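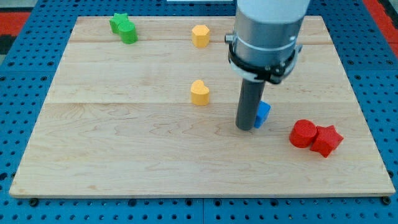

TRIBUNE | AUTOMATISATION

Avant de ranger la cuisine, il faudrait savoir pousser un cube

Une planche d'érable, des petits blocs de couleur, une tige au bout d'un bras : voilà à quoi ressemble, pour une bonne part, la robotique domestique en ce moment. Je le dis sans mépris. Pousser un bloc bleu jusqu'à un bloc rouge est un vrai problème, et ceux qui y travaillent savent pourquoi ils ont commencé par là. Ce qui me gêne, c'est l'écart entre cet exercice et ce qu'on promet au public.

En janvier, j'ai assisté chez Denaritz à une présentation destinée aux commerçants et aux gérants de petits ateliers. On nous a parlé de machines capables de débarrasser une table, de trier une caisse de retours, de remettre un rayon en ordre. Le film montrait les trois. Dans la salle, la machine a rangé six gobelets sur un plateau. Elle a mis sept minutes. Un gobelet a fini couché et un technicien l'a redressé.

Je tiens un atelier de réparation de petit mobilier. Chez nous, le tri de la visserie occupe une personne une bonne partie de la matinée. C'est un travail que je donnerais volontiers à une machine. Les vis arrivent mélangées à de la sciure, à des bouts d'adhésif, à des pièces cassées qu'il faut quand même garder parce qu'elles servent de modèle. Il faut prendre, tourner, regarder, parfois gratter avec l'ongle. Une tige ne prend rien, elle pousse. Une pince prend, mais elle sent mal ce qu'elle tient.

On me répond souvent que la dextérité viendra avec les données. C'est possible. Les progrès sur le déplacement d'objets simples sont réels, et une consigne en langage ordinaire, du genre « mets l'étoile rouge à côté du cylindre vert », n'a plus rien d'extravagant. Mais une étoile et un cylindre ont des bords nets et ne changent pas de forme. Un torchon change de forme dès qu'on le touche. Un sac de farine entamé aussi, et il se venge.

L'autre argument est celui du prix. Wynne propose une location à 200 euros par mois pour un bras d'établi, installation comprise. À ce tarif, je peux l'essayer. Je l'ai fait pendant 2 mois, pour présenter des pièces sous la lampe avant contrôle. Quand les pièces étaient identiques et posées à plat, le bras faisait le travail correctement. Quand elles ne l'étaient pas, quelqu'un passait derrière. J'ai rendu le matériel, et je le relouerai sans doute pour une série longue.

Futness et Flaltirico annoncent tous deux un assistant ménager. J'aimerais qu'ils publient, à côté du film, le nombre d'essais ratés et le nombre d'interventions humaines. Un fabricant de lave-vaisselle indique bien sa consommation d'eau. L'acheteur d'un robot devrait savoir combien de fois par heure il devra se lever.

À la question de savoir si les machines peuvent faire nos corvées, je réponds donc : quelques-unes, dans des conditions préparées, lentement. Le ménage d'un appartement habité n'en fait pas partie aujourd'hui. Pour l'atelier, je conseille d'apporter ses propres pièces à la démonstration, les plus sales de préférence, et de demander à tenir le chronomètre.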